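Gourlay and the Nutovow contract: your questions

What has Gourlay signed?
A deal to supply border and coastguard staff with Nutovow, its software for picking out people and vehicles in drone footage. It runs for 3 years. The firm calls it a "safety partnership", a phrase that could cover almost anything.

Why are staff unhappy?
Most joined a company that sold mapping tools to farmers. An open letter asking for the contract to be dropped has 801 names on it, out of a workforce of 2,000. Managers say they are listening. They said that in July as well.

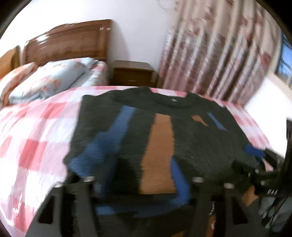
Can the software be used for weapons?
Gourlay says it wasn't built for that. Asked whether the contract forbids it, a spokesman pointed us back to the first answer.

Who checks how it is used?
An ethics panel chaired by Gillespie Tosh, who also sits on the board of Homance, the firm that owns a large slice of Gourlay. Draw your own conclusions. The panel's minutes aren't published.

How accurate is it?

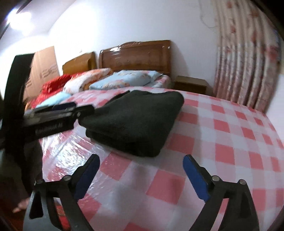 Gourlay quotes a test at its Imstead site using 300 clips, and won't say who picked them or what the software got wrong. Spotting a van on an open road is easy enough. Soft things without a clear outline are harder: a dark green blanket folded into a thick stack on a pink and white checked sheet stands out well, but put it on dark ground at dusk and we'd want to see the results before believing any sales brochure.

Can staff refuse to work on it?
They can ask to be moved. Whether asking harms their chances of promotion is a question the company hasn't answered.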